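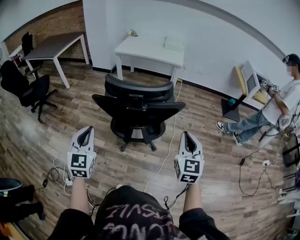 Hi, I'm Nazma Khondokar, and I run Drunberg with my business partner, Waqas Ghauri. We make paper garlands, fabric bunting, table runners and backdrops for weddings, birthdays and any other day you feel like hanging something from the ceiling.

How we got started

I was making the decorations for my cousin's wedding. She wanted paper flowers in a very particular dusty orange, and every store we tried had either pumpkin or peach. So I bought a stack of plain tissue and a few bottles of dye and took over my mother's kitchen for most of October. I made 361 flowers. I know the number because my cousin wrote it on a card and stuck it to the gift table, and then people started asking me for my phone number (at a wedding! while I was eating!).

Waqas was the one driving the van that night. He'd been renting out chairs and tents for years and he told me that his customers were always asking where to get decorations that didn't look like they came out of the same bag as everybody else's. We talked in the parking lot until the hall turned its lights off, and a few weeks later we had a name, a shared bank account and a very old cutting machine.

What we make now

The garlands are still our best sellers, especially the Zolero, our long leafy one. It comes in 28 colors if you count the three whites, and I do count them, they're very different whites. The Purau is our folding backdrop. It packs flat, it fits in the back of a regular car, and two people can put it up without reading the instructions - although please read the instructions.

We also do custom sets. You send us a fabric swatch, a paint chip, a photo of your grandmother's sofa, whatever you've got, and Golshifteh Mahmoudi matches it. She came to us from a print shop and she has the best eye for color of anyone I've ever worked with. If she tells you your two greens are going to fight, listen to her.

Who you'll talk to

If you call, you'll most likely get Damilola Igwe. She handles orders and shipping dates and knows what we have on the shelf better than the computer does. Zeeshan Dogar takes care of venue jobs, the big ones where we come out and hang everything ourselves. His largest so far was a hall with 228 feet of bunting along each side and a ceiling that needed a lift. Waqas looks after the rental side and I design things, answer too many emails late at night and argue with the paper supplier.

Ordering from us

There's no minimum on anything in the catalog, so if you want one garland for one birthday, go right ahead. Custom colors start at 200 pieces, mostly down to the dye batches. We can usually turn a custom order around in three weeks, a bit longer in spring when everybody is getting married at once. For summer weddings this year, please get your custom colors to us by 13th March and we'll hold a spot for you.

We ship flat wherever we can. Everything goes out with spare ties and a few extra hooks, and returns are fine on anything unopened.

Come and see us

Our showroom is on Price Street, up the stairs next to the tailor. We keep more than 700 samples up there, and you're welcome to take them down and hold them up against your dress or your napkins. Call ahead if you're bringing the whole family and we'll put the kettle on. Parking is behind the building, and the first hour is free.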